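Ticket 2158 – Waste bins, curved lounge
Opened by: Wulan Majimbun
Assigned to: Carter Gagnon
Status: open
Sep 1, 2016

Reported: round bin by the rug not emptied on the evening clean. Same fault logged in July under ticket 316.

Checked the Kondel cleaning sheet. Bin is listed under room 15, which was renumbered 176. Cleaners skip the line.

Sheet corrected and sent to Kondel. 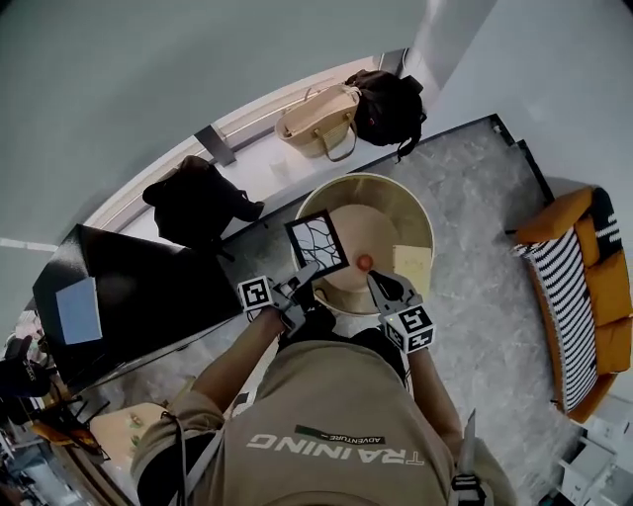 Bags left on the ledge are to stay where they are. Cleaners have been told to do bins and floor only. Yuxi Yuan to check after the next evening clean and close if clear. If not, reassign to Yoga Yusof.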